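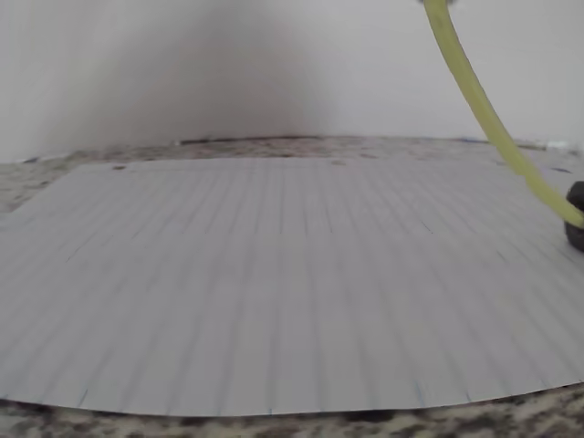
The back edge of the counter, where it meets the wall

Gap between granite benchtop and wall — silicone or leave it?

Posted by Flukgate

We moved into a unit with a speckled granite benchtop and no splashback, just painted plaster. There's a thin dark line along the join. Crumbs go down it and I worry about water getting in near the sink. A tiler quoted me $2,000 for a full tiled splashback, which I don't have. Can I run a bead of silicone along it myself, and does the colour matter?

Widad Bitar
Yes, you can do it yourself. Use a neutral cure silicone labelled safe for natural stone. The cheap acetic type (smells like vinegar) can stain granite along the edge. Scrape out any old filler with a plastic blade, vacuum the gap, wipe both sides with metho and let it dry. Tape above and below, run the bead, smooth it once and pull the tape while it's still wet. Leave it overnight before you use the sink. For colour I'd go mid grey. White shows every bit of grime after a few months.

Don't use grout. The bench and the wall move a little and it will crack.

The blank paper I'll sketch my own bench on, with the cord I use for measuring long runs: 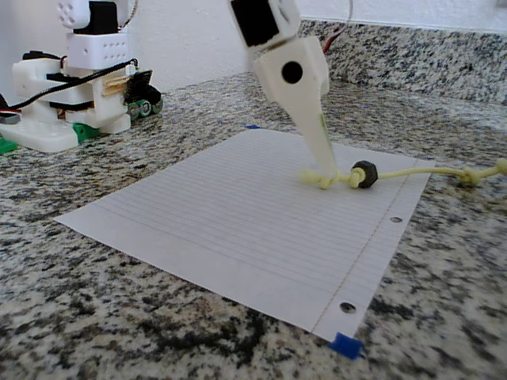
Lại
Just put a strip of timber quad over it. Did mine in March, looks fine.

Jedungate
Agree with the silicone, but check whether the paint is sound first. If it's flaking, the bead will peel off with it. Behind the sink I'd still save up for a splashback — even a short upstand helps.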